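Notebook – Trullwood bench, Tuesday, started a bit after 9

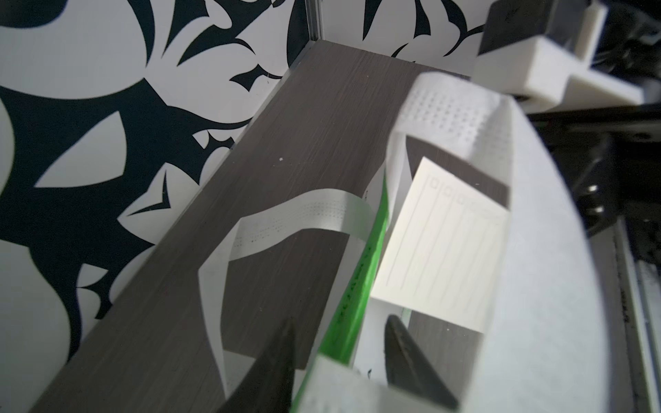

How many demonstrations do we need before it is worth training anything?

Fewer than I used to think for a first look, and a good many more than that for something I'd leave running over lunch. For a first look I'd take 18 clean ones from a single operator, all done the same way, just to see whether the policy heads off in the right direction at all. The full set for this task is planned at 2,000, and I'd want most of those in hand before I argued with anyone about success rates.

I'm putting that at the top of the entry because Genji Shibata asked me over coffee and I gave him such a rambling answer that I owe him a short one in writing. Genji, there it is. The rambling version follows, for anybody with the patience!

So, the morning. I was on the leader arm from the start and Genji was on resets, and we traded after the first break. The task is still the paper-and-strip clutter job: reach in, pick the piece that was called for, lift it clear of its neighbors, put it down on the free side, back off. Written out like that it sounds like something you'd hand to a child on a rainy afternoon, and with my own fingers it is. Through the leader arm I have to relearn it every morning, and the first few tries always go in the bin. I've stopped feeling bad about that. I warm up with the recorder off now, which I should have been doing since June.

Notes on hand-guiding versus the leader arm, while I still have both fresh. We tried hand-guiding first, months ago, with one of us holding the wrist and walking the arm through the move. It feels lovely and you get a real sense of the weight of the thing, but your forearm ends up in the overhead view all the time, and I also found that I was steering by looking at the table with my own two eyes from a nice comfortable angle the robot never gets. With the leader arm I can sit back and work from the wrist view on the monitor, and if I can't see the piece well enough to grab it, well, neither can the policy. It has made me slower and I think it has made the demonstrations better. Genji disagrees about the slower part. He says I was always slow.

Things about curly strips that I want to remember:

Anything with a curl in it moves when you touch its neighbor. If I come in from the side, the whole tangle shifts and I end up chasing the piece across the board. Straight down with the fingers a little wider than seems sensible, pause, close. The pause matters a great deal. Without it the close starts while the arm is still settling, and I can see the same little wobble repeated back to me in the trained runs from last time.

Flat cards are the opposite problem. I kept trying to pinch them by the face out of pure habit. Go for an edge that's already standing up a bit, and if there isn't one, nudge first and then grasp. We agreed that a nudge counts as part of the demonstration and doesn't get trimmed out. (We went back and forth on this for longer than I'd like to admit. My worry was that nudges would teach it to poke at everything. Genji's worry was that without them it would freeze in front of a flat card forever. His worry is the more expensive one, so he wins.)

Glossy see-through pieces are hard to judge on the monitor. I overshot several of them, all in the same direction, closing just past the strip. I'd like to try turning the bench light down a notch after lunch and see if the edges read any better. If we do change it, we need to write the new setting in the session header, please, and that includes me.

Recorder and files. The Hirano drive is holding up fine. Episode counter stood at 2,543 when we broke for lunch, but that includes every aborted take and all the warm-ups from before I mended my ways, so please don't go quoting it to Harkton as usable data. The sorting is still to do. I started marking takes good or bad straight after each one, with the foot pedal, while I still remember what my hands were doing, and it is so much nicer than sitting down on a Friday to watch hours of gripper footage with no memory of any of it.

One recurring fault: the leader arm's grip trigger sticks slightly on release. It opens late, so the piece gets dragged a little at the drop. I first put this down to my own clumsiness, and then Genji had the same thing on his turn, which cheered me up enormously. I cleaned the pivot and it improved, though it didn't go away. There is a spare trigger spring somewhere in the Zavico box – I'll dig it out before the afternoon session, and if it isn't there I'll order 2.

Afternoon plan, in the order I'd like to do it: swap the spring, try the dimmer light, then a run of card picks only, with Genji driving, since his wrist is steadier than mine on the edges. I'll do resets and try to mix the pile up properly each time. I have a habit of laying everything back just where it was, and the policy will happily learn my tidiness along with everything else.

Must also ask whether the overhead view can be nudged up the bench a little. Left a sticky note on the monitor about it.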